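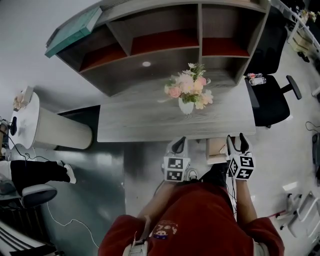 4. Setting up the household emergency kit and alert radio

Read this section before unpacking the Grokside radio. Keep the guide with the kit afterwards.

4.1 Choosing a storage place

1. Pick a cupboard on the ground floor, near the door you would leave by.
2. Check that the cupboard stays dry in winter. Do not use a garage that floods.
3. Put the heavy items (water, tins, stove) on the bottom shelf.
4. Hang the torch inside the cupboard door.

Note: Flats above the second floor can use a hall cupboard. Keep one rucksack ready in case the lifts are off.

4.2 Water

1. Fill the containers from the cold tap, up to the line on the neck.
2. Write the month on each lid. Kits handed out on Kirkegaard start in September.
3. Empty and refill every six months.

Caution: Do not store water beside paraffin, paint or bleach. Plastic lets the smell through and the water will have to be thrown away.

4.3 Radio

1. Open the battery cover and pull out the paper tab.
2. Turn the handle on the side for 2 minutes, at a steady speed.
3. Hold MENU until the display flashes, then choose channel 31.
4. Press TEST. You should hear three short tones.
5. Set the switch to STANDBY and place the radio near a window.

If there are no tones, move the radio away from the fridge or router and repeat step 4. If it still does not work, take it back to the collection point and ask for Gönül Duman or Ketill Zoëga.

Note: The radio's battery holds 3000 mAh. A full charge by handle alone takes most of a day, so charge it from the mains first.

4.4 Stove

1. Stand the stove outdoors on flat ground.
2. Screw in the gas cartridge by hand until it stops.
3. Light it once and let it burn for a minute, then turn it off.
4. Unscrew the cartridge and store it upright.

Caution: Never use the stove in a bedroom, tent or closed porch. Carbon monoxide has no smell.

4.5 Contact card

Fill in the card using a pencil. Give one address outside the district where your household will meet if the bridge is closed. Page 127 has spare cards to cut out.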